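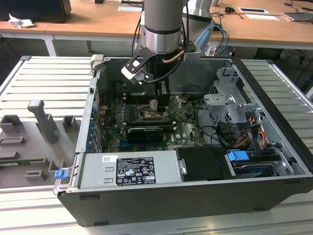 I closed my business line of credit at Zirton last week, and a couple of people asked me how it went and whether they should do the same. I said I would write it up. It took longer than I expected and cost more than I expected, so maybe this saves someone a phone call.

Some background first. I opened the line six years ago when I was still doing most of my work on invoice and waiting two months to get paid. The limit was small and I used it the way you're supposed to, drawing a bit to cover rent and paying it back when the checks came in. The rate was fine at the time. It was a variable rate, which I understood in the sense that I had read the word "variable" and signed under it.

For the past two years I've hardly touched it. I moved most customers to paying up front, and the slow ones I let go. What I had left was a line I didn't use, with an annual fee that went up every renewal. This year the renewal letter had the fee at $319. Last year it was less than half that. There was no explanation in the letter, just the new number in the same spot where the old number used to be.

I called to ask about it and got a very polite man who told me the fee reflected a review of the product. I asked what had been reviewed. He said he didn't have that information but he could offer me a higher limit. I didn't want a higher limit, so I asked to close the account, and he said that had to go through the branch.

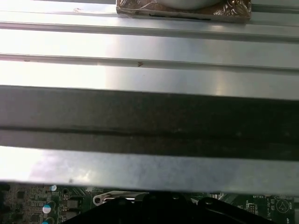 The branch is where I met Glória Fonseca, who handles the small business accounts there now. She was straight with me, and I'd deal with her again. She pulled up the agreement and went through it page by page. Two things came out of that.

The first was an early termination charge. The agreement renews in three-year terms, and I had missed that the last renewal started a new term. Closing inside the term meant a charge of $500. She said she could ask for it to be waived given that the balance was zero and the fee had gone up so much. She sent the request while I was sitting there. It came back four days later as a partial waiver, and I ended up paying a little over half.

The second thing was the lien, and this is the part I'd tell anyone to look at. When I opened the line, the bank filed a blanket lien on the business assets. Paying the balance down to zero doesn't remove it. Even closing the account doesn't always remove it right away – somebody has to file a termination, and if you don't ask, it can sit there until it lapses. I had forgotten the thing existed. If I had gone to another lender next spring, it would have come up in their search and I'd have been the one explaining it.

So I asked for the termination in writing, and Glória gave me a date by which it should be filed. I've put it on my calendar to check the state website myself.

While all this was going on I looked at what else was out there, in case I need something later. Plerneo has an online line with no annual fee, but you pay a charge on every draw, and when I ran my old usage from 2021 through it the total came out higher than what I used to pay Zirton. If you draw once a year it might work. If you draw every month it doesn't. Lavska quoted me a lower rate and then wanted a personal guarantee plus a lien on the car. I said no to that one pretty quickly. The person on the phone seemed used to hearing it.

What I've settled on is dull. I opened a second savings account and I'm moving $600 a month into it until it matches the old credit limit. That will take a while. I use Wumbei for bookkeeping, and it lets me set a rule so the transfer goes out after payroll and I don't have to think about it. If a bad month comes along I can skip one.

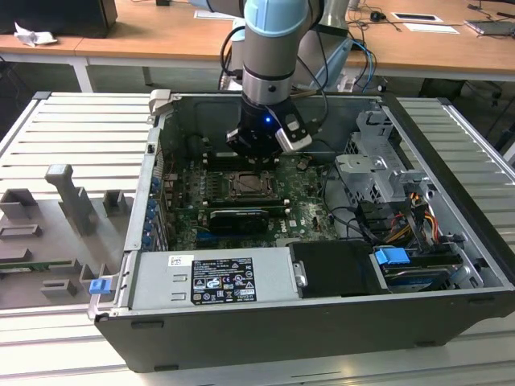

Open desktop tower on the work table, graphics card in the lower slot.

My brother-in-law thinks I made a mistake. His view is that you get credit when you don't need it, and that an open line is worth a few hundred dollars a year as insurance. I can see that. He runs a landscaping outfit with trucks and a crew, and his slow season is a real slow season. If I had his payroll I'd probably have kept it and argued about the fee instead.

For anyone about to do the same, this is the order I'd go in:

Find the original agreement and read the renewal clause before you call.
Ask for a payoff letter even if the balance is zero.
Ask whether there's a lien and who files the termination.
Request a waiver of any closing charge in person, at the branch.
Keep the checking account open until the last statement arrives.

I didn't do that last one in the right order. I moved my checking first, and a final interest adjustment of a dollar and change bounced off the closed account. They reversed the returned-item fee, but it was another 20 minutes on hold.

The lien termination should show up before the end of November. I'll add a note to this post when it does.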